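Ticket 448: orders from Jaltura shop arrive in Purnwood with broken customer names

Status: open, waiting for supplier
Component: order import, label printing

**Problem**

When a customer has letters like Ķ or ņ in the surname, the packing label shows wrong signs. The test order was made for the name Ķēniņš. In the shop it is correct. In Purnwood it is `Ä·ēniņš` on the screen and four question marks on the label.

**What I checked**

- The export file from Jaltura. I opened it in a plain editor and it is saved as UTF-8, without mark at the beginning. The name is good there.
- The import profile. Encoding was set to "automatic". I changed it to UTF-8 and imported 100 old orders again in the test database. On the screen all names are now correct.
- The label. It still prints question marks, so I think we have two separate faults. 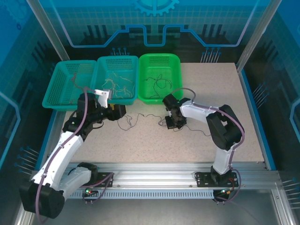
I then looked at the label template. It is an old one, made before we moved to the Gunatness print service, and it asks for a font which has only Western letters. I copied the template, chose another font and printed seven labels. Five were correct. On two of them the letter ņ was still missing, and both went through the second print queue.

The second queue has its own setting for the code page. I did not find where to change it. The manual speaks of a menu "Advanced output", but my account does not show this menu.

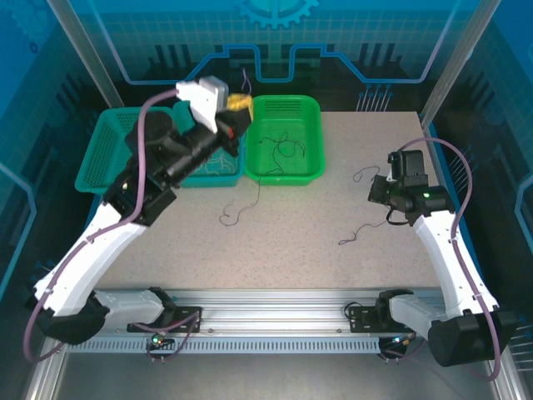
*Page last changed: March, 16:40*

**Workaround until it is repaired**

1. Use only the first print queue for orders from Jaltura.
2. Before printing, check that the import profile says UTF-8. After a restart it went back to "automatic" once.
3. Please do not correct the names by hand in Purnwood. The next import writes over them, and then the customer has two records.

**Questions to the supplier**

Which right does my account need to see "Advanced output"? Is the import profile saved per user or per workstation? I have attached the export file, the old template and the new one.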